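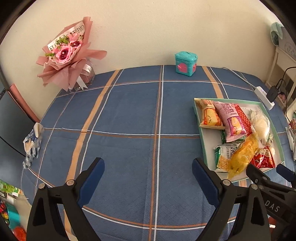 Bastian Kramer
October 17, 2018

Notes from the Honar open day in Brirnport. Topic was Katene, their project for teaching arms to do table work from hand-held demonstrations. Thread, mostly for people who build grippers.

Setup first. The demonstrator holds one gripper in each hand. Two-finger linkage, pads on the fingertips, a camera mounted on the tool so it sees past the fingers. No arm in the room during recording. The arm comes in later, at replay and training.

The camera is wide angle with plenty of barrel distortion. Straight lines on the tablecloth come out as arcs near the corners. I asked if they undistort before training. They don't. They calibrate the lens and feed the raw picture, and say the corners are worth more to them than straight edges.

The fingers are always in view, which is the point. Pad opening is read from the image as well as from an encoder in the handle, and the two are compared in Ivum (their logging software). If they disagree by more than 2 mm the episode is flagged.

Black linkage, dark blue pads, silver pins at the joints. High contrast against most household stuff. Less so on a dark blue cloth, and the engineer at the table said pad tracking was worse there than on the pale one they used in March. They kept the dark cloth in the set anyway.

Pads are a soft molded part, replaced when the surface glazes. She let me squeeze one. Stiffer than I would have picked for film packaging. Stiff pads give cleaner position data and worse grip on anything crinkly.

Task for our group was snack packets and a tray with a raised rim. Crinkly film packets are a nasty object class: glare, no fixed shape, and the sealed edge folds as soon as a pad touches it. Overlapping packets add the problem of which one you've picked up.

Technique they teach: approach low, close on the filled part of the packet, never on the flat seal. Lift straight up before moving sideways, otherwise the rim of the tray catches the trailing end. I caught the rim twice.

The second gripper usually does the dull job. It holds the tray, or blocks a neighbor packet from sliding. In the data it is often half out of the first camera's view, so the two streams have to be lined up in time. Sync is by a shared clock at 30 Hz. I asked about drift and got a plot, which I respect.

Clutter is deliberate. They leave the flowers, the tissue pack and the power strip on the table. The position was that a bare bench gives you a policy that works on a bare bench. Fine by me, but I would like to see the numbers for both before agreeing on how much it helps.

Cables are the exception I would argue with. Black cable loops near a black gripper are a gift to nobody's segmentation. Answer: homes have cables. OK.

Episode length is capped at 210 seconds. Mine were much shorter. The long ones are for full table resets, where the demonstrator clears everything and puts it back in a different arrangement.

Handling: the tool is front heavy. Wrist was tired after 5 episodes. The trigger travel is long and linear, good for partial closes. There is no force feedback beyond what comes through the linkage, so you learn the packet's stiffness mostly by eye.

Replay demo was in the next room on a single arm. Slower than the hand demo by a wide margin. It picked a packet, regripped, placed it. On the second run it closed on a seal and dropped the thing short of the tray. They let it run on without stopping, and the retry worked. I prefer that to an edited video.

Question from the audience about left and right hands. The grippers are mechanically the same, so the side is assigned in Ivum at the start of a session. Swap them by mistake and the whole session is mislabeled. There is now a prompt that makes you open and close one side before recording starts.

Things I did not get an answer on: pad wear against grasp success, how they score a retry, and whether the Katene handle drawings will be released. The last one got "under discussion."

Slides should go up on the Honar site. Will add the link below when they do. If anyone was in the afternoon group, I'd like to know whether you got the same tray task or the container with the lid.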